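Facilities > Shared Spaces > Inspection Records > Kondarura Room

December
By Brisa Trujillo

Table and serviceware checklist, Room 41, form 2404

1. Table covering. Brown, matte. No stains recorded. PASS.

2. Grid tape. Blue strips to be flat and unbroken. Left vertical strip is torn and frayed below the upper crossing. Center strip has a notch and a frayed section. FAIL. Replace both strips at full length; do not patch.

3. Plated food. Bread slice and fried egg on a round white plate, bowl kept separate. PASS. Discard egg after 2 hours at room temperature.

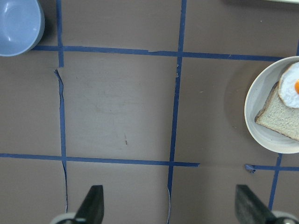 4. Tape residue. Clean with a damp cloth only. The Lindqvist solvent is not approved for tables where food is served. Comment carried over from the last inspection.

5. Ice. Scoop to be stored outside the ice, handle clear of the bowl. Metal scoop found beside the pink bowl. PASS. Comment: scoop should rest in a clean tray, not directly on the paper. Tray requested from Skilell.

6. Drying rack. Wooden, pegs upright. Yellow mug on upper end, dark green lidded piece on lower end. PASS WITH COMMENT. Rack sits at an angle over a tape line; square it to the grid.
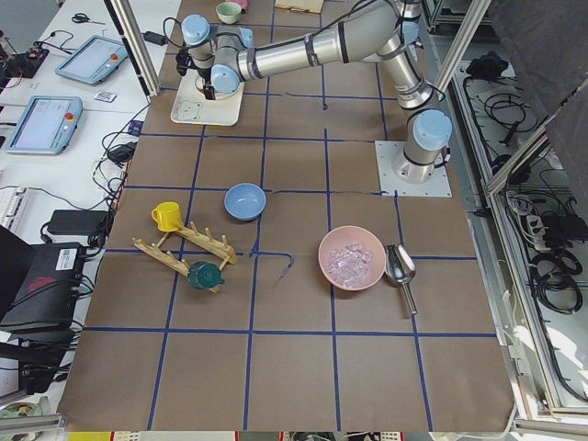

7. Wooden items. Check pegs and crossbars by hand for splinters and looseness. Oil twice a year.

8. Cups near table edge. Minimum clearance one hand width. Pale green cup to be moved inward.

9. Cables. No cable to cross the serving area. One thin black cable lies across the paper. FAIL. Reroute along the table edge and clip.

Open items: 2, 8, 9. Reinspection Sunday, same form. Copy to Isamham.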